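Project meeting, mobile base and depth filtering
Minutes, 15 Oct 2021

Present: Tomos Prothero (chair), Davari, Bellel, Koval, Zarnier (minutes)
Apologies: none

1. Minutes of the previous meeting
Accepted with one correction. Under item 3, "range gate" should read "confidence gate." Koval to fix the copy in the shared folder.

2. Depth dropout on glossy floors
Bellel reported on the comparison of the two filters. The data set now holds 297 frame pairs after removal of those with bad timestamps. Each pair was run through the baseline median filter and through the plane-prior filter with the same settings file. No parameters were tuned between runs.

The plane-prior filter fills missing floor pixels from a plane fitted to the valid ones. It left fewer holes than the baseline in areas with reflected light. It also produced straighter edges where the floor meets the baseboard. It performed no better than the baseline on stainless steel, and Bellel does not expect it to, as the method makes no assumption about surfaces other than the floor.

Davari asked whether the plane fit was stable when table legs took up much of the lower image. Bellel said the fit uses 200 sampled points and rejects outliers before the final solve. Thin legs have little effect. A large crate close to the camera does shift the fit, and the present code gives no warning when this happens. Agreed that a residual check should be added before any further runs.

3. Run time
Koval measured the plane-prior filter at 40 milliseconds per frame on the onboard computer. The target is 100 milliseconds for the full perception step, which includes segmentation and the map update. Segmentation has not been measured on the same build. Koval noted that the number for the filter was taken with logging off and should be repeated with logging on, as logging will be on in all the trials.

Prothero asked that run times be reported with the build tag from now on. Two of the tables in the draft report cannot be traced to a build and will be taken out until they can be.

4. Glass doors as a free-space error
Zarnier summarized the known problem. The planner treats clear glass as open space when the depth camera returns values from beyond it. The current map can then show a path through a closed door. The proposed method marks a region as uncertain when depth values on either side of a frosted or printed area disagree with the values on that area. Uncertain cells are closed to the planner until a second sensor confirms them.

The aisle leading to the double doors will be the reference view for this part of the work. It has a frosted band at mid-height with clear glass above and below, thin lines printed across the upper glass, and light reflected on the floor just in front.

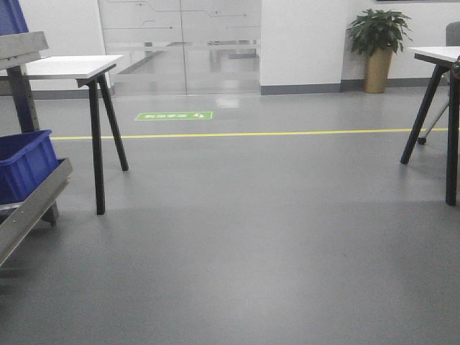

Davari objected that a method relying on a frosted band will pass on these doors and fail on plain ones. The report should state this limit in the abstract and keep it out of the footnotes, and a plain glass panel should be added to the test plan before any claim is made about glass in general.

Bellel agreed with the first point. On the second, a plain panel gives the method nothing to compare, so the expected result is a miss. Prothero ruled that the plain panel goes in the plan regardless and that the miss is to be reported as a result.

The yellow floor line was discussed as a fixed reference for checking camera pose. Koval will test whether it can be detected in the color image with enough accuracy. The ends near the tables are not to be used in the fit, as the legs may hide part of the line from some positions.

5. Report
Draft sections 1 to 3 are with Prothero. Section 4 waits on the residual check. The submission window opens in April, and no date was set for the internal review.

6. Actions
Bellel: add residual check to the plane fit and rerun the full set.
Koval: repeat timing with logging on; measure segmentation on the same build; test line detection.
Davari: write the plain glass panel into the test plan.
Zarnier: redraft the abstract with the limit on frosted glass stated.
Prothero: comments on sections 1 to 3.

7. Other business
Disk space on the logging computer is low. Raw depth files from before the timestamp fix may be deleted once Bellel confirms that none are in the current set.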